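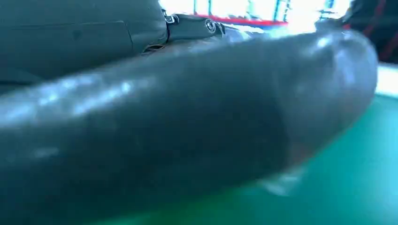

The Shot Clinic on Fleline Road

The whooping cough started in March, in the middle school. A seventh grader in Zanville had been coughing for most of a month before a test came back positive, and by then two classes and a wrestling team had been exposed. The county health office sent letters home to 700 families. Many of the letters were still in backpacks a week later.

Snežana Živković was the school nurse for the district that spring. She had worked there nine years and had never seen a case. "I knew what it was supposed to sound like," she says. "But the older kids don't whoop much. They cough until they throw up, and then they feel fine for an hour, and they go back to class."

Whooping cough, or pertussis, is caused by bacteria and spreads through the air when a sick person coughs or sneezes. It begins like a cold. The coughing fits come a week or two later and can last for months. Teenagers and adults usually get over it at home. Babies may not cough at all. They may stop breathing for short periods, and many of those who catch it in the first months of life end up in the hospital.

By the end of the outbreak the county had counted 115 cases. Four were infants. All four recovered, though one spent 16 days in a hospital two hours away.

Zanville has no hospital. It has one family practice, a pharmacy inside the Grarnent grocery store, and the county clinic on Fleline Road, which in March was open three mornings a week. The pharmacy ran out of the booster for teens and adults in the first few days. The practice kept its supply for its own patients. Everyone else was sent to Fleline Road.

Ctibor Vrabec has managed the clinic since it moved there from the old courthouse. He is not a doctor. He orders the vaccine, keeps the refrigerator log and sets the schedule, and during the outbreak he stood in the parking lot with a clipboard asking people whether anyone at home was pregnant or had a newborn. Those families went first.

"We gave 800 doses in five weeks," Vrabec says. "In a normal year we might give 60 to that age group."

Some of the people in line were parents who had turned down shots before. Živković, who helped out there after school let out each day, did not ask them about it. A few brought it up themselves. One father told her he thought the disease was gone. Others had had their children vaccinated on time and were angry to find that a child who had every dose could still get sick.

That part is hard to explain in a parking lot. Protection from the vaccine is good in the first years and then drops. A booster is recommended at 11 or 12, and another shot is recommended during each pregnancy, so that the mother's antibodies pass to the baby before birth. A vaccinated child who catches pertussis is usually less sick than one who was never vaccinated.

Antibiotics were the other half of the work. Given early, they can make the illness milder. Given later, they mainly keep it from spreading. Students who tested positive stayed home until they had finished five days of pills, and a few missed state testing.

The Kuruc family, who run a feed store south of town, had three children out at the same time. Their youngest, then 10 weeks old, was given antibiotics as a precaution and never got sick.

The last case was reported in May. The clinic has kept its extra hours through the summer, but the money for them runs out before winter and the county board has not voted on more. Back-to-school shots begin on August 10, 2024. Živković will be there in the morning, and then she has 2 weeks to go through the sixth grade records before classes start.

More in Health

Well Water Testing: What the County Will Pay For
A Rural Pharmacy Cuts Its Evening Hours
Ticks Are Out Earlier Than They Used to Be
The Long Drive to a Delivery Room
School Nurses by the Numbers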